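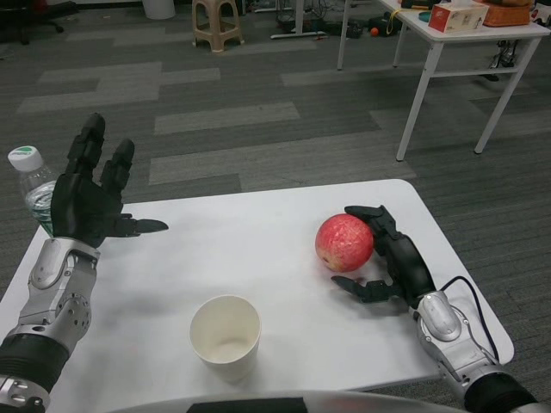 Robotic hands with a red apple and a bottle of water on a white table.

Indthorpe Courthouse Help Desk
Progress report to the Parsa Fund
Prepared by Ballik Legal Services
Jan 13, 2025

Period covered

This is our second report under the current grant. It covers the time since the help desk moved to the first floor of the Indthorpe courthouse and follows the headings in the grant agreement. The budget table and the signed statement of spending were sent separately.

Use of the help desk

The desk recorded 1,837 visits in the period. Our target for the full grant term is 3,000, and we expect to reach it before the term ends. A visit is counted each time a person sits down with a member of staff. People who only ask for directions to a courtroom or want to know where to pay a ticket are not counted, though they take up a fair amount of the morning.

Most visitors had a landlord and tenant case or a small claims case. Next came name changes, then requests to seal an old record. We saw more small claims defendants than we had planned for. Many of them came in with a summons and a hearing date only days away, and by then the choices are limited. We can help them write an answer, ask for more time, and sort their papers for the judge. We do not give advice on whether to settle, and the notice on the desk says so.

Eviction cases remain the hardest to handle in the time we have. The landlord and tenant list is called first thing, the line forms before the doors open, and a tenant who is still in our line when the case is called can lose by default. In October the clerk's office agreed to let us send a slip up to the courtroom with the names of people waiting to see us. The judge is not bound by the slip. In practice the cases on it have usually been moved to the end of the list.

Forms and printed guides

We finished plain-language versions of 11 court forms. They have been reviewed by the clerk's office and are on the rack by the elevators. The answer form for small claims gets the most use. The fee waiver form is still in draft. The court changed its income question after we had sent our version in for review, and we had to start that page again.

Spanish versions of the guides are printed for everything except the record sealing packet, where the translator raised questions about two terms that have no close match. We would sooner hold the packet back than hand out something that could be misread, and have asked the court's interpreter office for a ruling on the wording.

Intake system

The move from paper sign-in sheets to the Etateo intake system took longer than we said it would in our last report. The delay had two causes. The courthouse network would not allow our tablets to connect until the county had approved them, and the approval went through two departments. We also found that the first set of intake questions was too long. Visitors were giving up on the screen and coming straight to the counter.
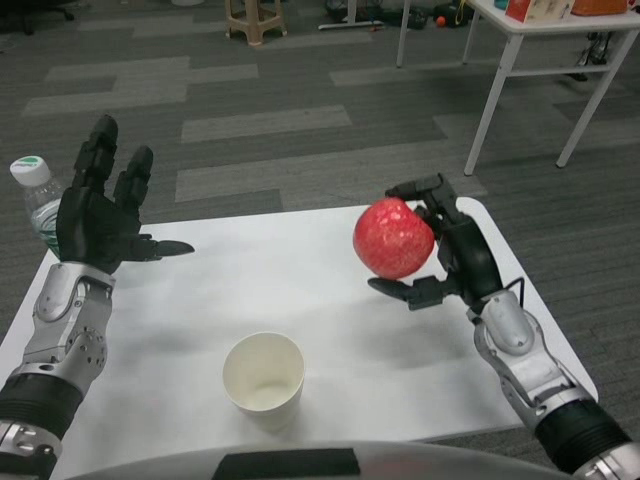
We cut the questions down to name, case type, hearing date and preferred language. Everything else is now asked at the desk by a person. Wait times are shorter as a result, but we collect less at sign-in than the grant plan called for. In particular, we no longer ask for household size there. We ask it later, and only of people applying for a fee waiver. If the Fund needs that figure for all visitors, please tell us and we will work out how to get it.

Records from before the change have been keyed in by hand. There are some gaps in the case type field for the earliest weeks – the old sheets had a blank line there and people wrote whatever they liked. We have left these as "not stated" and have not tried to guess.

Evening sessions

We held evening sessions at the public library branch on the same block as the courthouse. Attendance was uneven. The session on security deposits drew about 40 people and ran past closing time. The session on serving papers drew very few, and we do not plan to repeat it in that form. We will fold the material into the small claims session, where it fits better anyway.

The library has offered us the same room for the spring. There is no charge for it, but we have to be out on time, so the question period will need to be kept shorter.

Staffing

One of the two desk positions was vacant for part of the period. During the vacancy the desk closed in the afternoons, and we posted the change at the entrance and on the court's website. The position is now filled and full hours have been restored. The unspent salary is shown in the budget table. We ask that it be carried forward to cover Spanish-language phone interpretation, where costs have been higher than we budgeted.

Problems and risks

The main risk is space. The court has told us that the first floor will be repainted and the security line rebuilt, and that we may be asked to move while the work is done. No dates have been given. The room suggested as a stand-in is on the third floor and has no counter. Fewer people would find us there, and visits would probably drop for as long as the work lasts. We have asked for a sign in the lobby and a spot on the printed directory.

Next period

We plan to finish the fee waiver form, release the Spanish record sealing packet once the wording is settled, and run the spring library sessions. We will also go back to the judges' office about the slip for the landlord and tenant list, which we would like to have written into the court's standing procedures. The visit count by month and case type will be attached to the next report in the format the Fund requested.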